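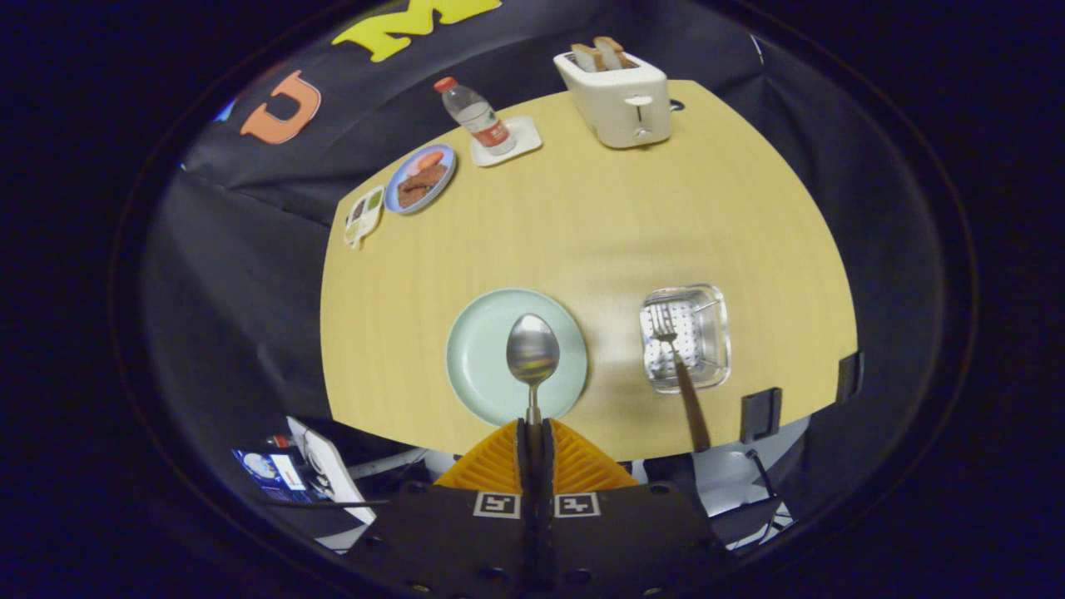
# Grivari 2 Roof Tent for Wagons and Small SUVs

We started making roof tents because we liked driving long distances and disliked arriving at a full motel at midnight. The first Grivari was a heavy old thing, much loved by the people who bought it and cursed by anyone who had to help lift it onto a car. The Grivari 2 is the tent we wished we'd had back then. It sleeps two adults, it opens from one side, and it sits low enough that you can still get into most parking garages (do check the sign first, please, and add the height of your own car and bars!).

The shell is aluminum with a rubber seal that runs the whole way around the lid. Two gas struts do the lifting once you've let go of the latches, so all you need to do is give the lid a gentle push and stand back a little. Closing takes longer, mostly on account of the bedding. We leave our sleeping bags inside when we drive, and a pair of thin pillows will fit too if you lay them flat at the foot end.

## Will it fit my car?

Very likely, if you have a wagon, a hatchback with proper rails or a small SUV. You need two crossbars, and the mounting channels under the tent let you slide the brackets to meet them wherever they are. What matters most is the dynamic roof load in your owner's manual, meaning the weight the roof may carry while the car is moving. The tent and the bars both count toward it. If the manual gives only one number, that's the one to use.

If you don't have bars yet, we like the Sovska steel set, and we sell it alongside the tent. It's plain, it comes in black, and the end caps have a habit of staying put, something we can't say for every set we've tried over the years. Drivers with flush rails should look at the Hendricks feet instead, which clamp from the inside and leave the paint alone.

## On the road

You'll notice the tent at highway speed. There is some wind noise, more with a crosswind, and your fuel use will go up. A fairing on the front bar helps with the noise. Stop after the first 90 miles and check all the bracket bolts with the wrench we supply, then look at them again every 3,000 miles or whenever you've been on a long stretch of gravel. It's a five-minute job and a nice excuse to stretch your legs.

## What's in the box

- Grivari 2 tent with mattress fitted
- Telescoping ladder
- Four brackets, bolts and a wrench
- Two shoe bags that hang by the door
- Patch kit and a spare latch key

## Options

**Esau annex.** A zip-on room that hangs below the entrance, good for changing out of wet clothes or keeping a dog out of the rain. It has no floor, and packs into its own sack.

**Winter liner.** Quilted, clips to the inside poles. Worth having from November on.

## Price and delivery

The Grivari 2 costs $1,197, bars and annex not included. It ships by freight on a pallet, so the driver will call ahead to agree on a time. Have a second pair of hands ready for that day, and a third if your car is tall. Pickup from our shop is free, and if you bring the car with its bars already on, we'll happily mount the tent for you while you wait.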